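Teaching the Wrapping Line at Povura
March 24, 2020

I've been putting off this page for ages, and then three people at lunch asked me when the pictures were going up, so okay, okay, they're up! If you're coming from the Takberg site newsletter, hello. If you work with me, you know most of this already and can skip straight to the part where I complain about gloves.

Short version for everybody else: we wrap gifts. We wrap little boxes mostly, in prints that change with the season, and until last August every fold was made by a person standing at a packing bench. Then the Wendo project started, which is the plan to have robot arms take over the simple wraps. Before an arm can do any of it, somebody has to do the job over and over holding a gripper in each hand, so there are recordings for it to learn from. That somebody is us, the wrappers. I went from packing bench to gripper table and I've been there ever since.
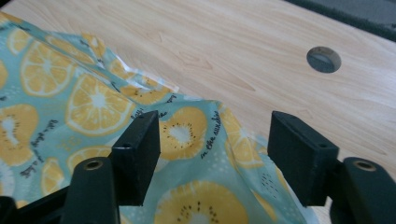

The first week I was terrible at it. I have wrapped things for a living for years and suddenly I was fumbling like a kid in mittens. You lose your fingertips, that's the big thing. I know when a fold is going to hold because I feel it go flat under my thumb, and with two hard black fingers out in front of you there's none of that, you have to look. By the end of a shift my eyes were more tired than my hands, and that used to be the other way around.

What I didn't expect was how much I'd have to say out loud. Our project lead would ask why I turned the box before the second fold and I'd say, well, you just do. Not a great answer! So we spent whole afternoons working out what "you just do" means. I started keeping a notebook. I'm on page 141 now, and a lot of it is crossed out, but there are things in there about corners that I'd never once put into words, and I've trained new people for years.

Next one is a proper wrap under way, a gripper in each hand and the little yellow box in the middle. The paperwork calls it a "two-hand close" and we call it the hug. You come in from both sides with the same pressure, and if one side wins the whole thing scoots off on you.
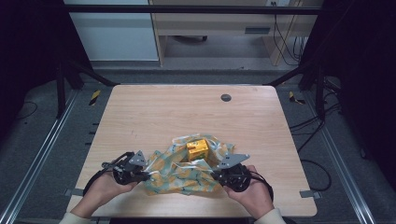 Asif Kakakhel read the draft of this page and told me I was making it sound too cheerful. His comment, which he said I could put in: I like the gripper table fine, but I want to know what the bench looks like when the recording is done. We're teaching it the easy wraps. Easy wraps are where new people start. If the arm has those, where does a new person learn?

And he's right to ask, and I don't have the whole answer. Here's what I know so far. Povura told us in writing that nobody on the current crew loses hours through the end of the trial. They also said the odd shapes stay with people (bottles, anything with a handle, whatever that lamp was). We asked for new hires to keep doing plain boxes by hand for their first few months, even if an arm could do them, and that one's still being talked about. I'll update this page when there's an update.

Some of it is just better, and I'll say so. On big order days we used to push out 3000 wraps between us and I'd go home with my wrists in ice. I don't miss that. I also get asked my opinion now, which took some getting used to. When the Zou table was set up too low, I said so, and it got raised the same day. At the packing bench I'd asked for that for two years.

The gloves, though. Cotton liners. They slide around inside the grip and bunch up between your fingers, and I have filled out the form about it and so has everyone else. Please, somebody.

Last picture. This is the aqua print with the fruit slices and the handwriting on it, the one with "the sunshine" in the lettering. I'd look at it all day, and some days I do. The gripper is open, with bare table between its fingers.

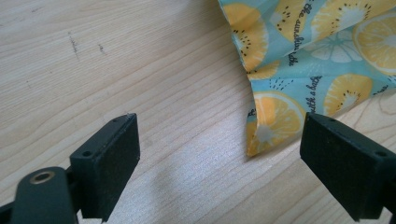
Shengli Lü

A couple of people have asked whether they can come by and try it. Yes! Come at the end of the shift, when the table's free, and ask for me. Wear something with sleeves that stay put. You'll be slow and your first few will look like laundry, mine sure did, and we'll let you take one home if you want it.

If you're on the crew and you've got a trick for the short end flap, please write it in the notebook, it's on the shelf by the door. Put your name next to it. I want people to know whose trick it was, and that includes whoever ends up looking after the arms.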